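Telescope diary, May
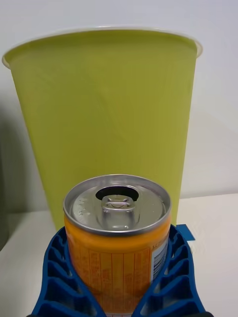 The yellow-green paper cup, out on the white table.

Two clear nights in a row, can you believe it! I'd more or less given up on this spring. The forecast had been promising gaps in the cloud all month and then taking them back by dinnertime, so when I went out to the trash cans last night and saw actual stars I nearly dropped the bag. Tonight I was ready for it. Scope out on the patio before sunset to cool down, eyepiece case on the chair, red flashlight in my pocket (with new batteries, I do learn eventually).

The plan was the Moon first and then the faint stuff after it got low, which is how I always plan it and never how it goes. The Moon was just past first quarter, and the shadow line was running right along the edge of Mare Imbrium, and that was me finished for the next hour and a half. I can't leave that part alone. Plato was sitting there with its flat dark floor, and I tried again for the little craters inside it. I've read so many times that people get four or five of them with a scope like mine. I had one for certain, dead center, and maybe a second one for a moment when the air went still. The second one might be wishful thinking. I've put a question mark next to it in the sketch.

The Apennines were gorgeous though. The peaks catch the sunlight while the ground below them is still black, so you get these bright specks just floating out in the dark, and if you wait half an hour they've changed shape a bit. I kept going back and forth between the 17 mm eyepiece and the old Phillips one with the scratched barrel. I'd swear the Phillips is sharper in the middle, even though it cost me next to nothing at a swap table and looks like it's been through a rock tumbler. The edges are mush, but who looks at the edges.

Copernicus was half in shadow, terraces all the way down the one lit wall. I tried to draw them and ended up with something like a stack of pancakes. I rubbed it out and drew it again and got a different stack of pancakes. Drawing on the Moon page always takes me longer than I think it will, and my left hand was so cold by then that I had to stop and put it in my armpit for a while. May! I shouldn't need gloves in May.

About the mount. I finally took the Koner hand controller apart over the weekend and cleaned the contacts, and it has stopped freezing up every time I press the slow button. It still thinks it's in the wrong time zone whenever I switch it on, so I have to go through the whole menu, but it tracked the Moon for ages without a nudge. I'm calling that fixed. The Dunex finder is another story, the bracket has worked loose again and it was pointing at a completely different piece of sky from the main tube. I need a longer screw for it. Writing that down here so that I'll remember to look in the coffee can with the odds and ends.

Sometime after eleven the Moon got down behind the neighbor's maple and I swung over to Leo to see if I could get the three galaxies. Two of them came up pretty well once I'd let my eyes settle, soft gray smudges, one a bit longer than the other. The third one, the skinny one, no. I sat there tapping the tube and looking sideways and holding my breath, and got nothing I'd swear to in court. There was still too much glow low in the sky, and the people across the street had their garage light on until very late. I'll have another go when there's no Moon at all.

While I was packing up I saw a satellite go right over, very bright, slow, west to east, and fade out before it reached the other side. I never get tired of those. I stood in the driveway with the tripod under my arm and watched it the whole way.

I've been going back and forth on the Grirero filter set too, the one in the catalog with the moon filter and the green one. Half of me says it would help with the glare, because after an hour on Imbrium I come indoors with one eye seeing purple. The other half says just turn the porch light on and observe like that, it works fine and it's free. No decision tonight. I'd rather put the money toward a proper observing chair, the kitchen one is murder on my back.

Sketches: Plato, Copernicus (pancakes), the north end of the Apennines. Dew on the tube by the end but none on the mirror. Left the caps off so it can dry out in the back room. Must remember to put them on in the morning before the dust gets in.

It's after one now and I'm off to bed. Cloud is supposed to be back tomorrow.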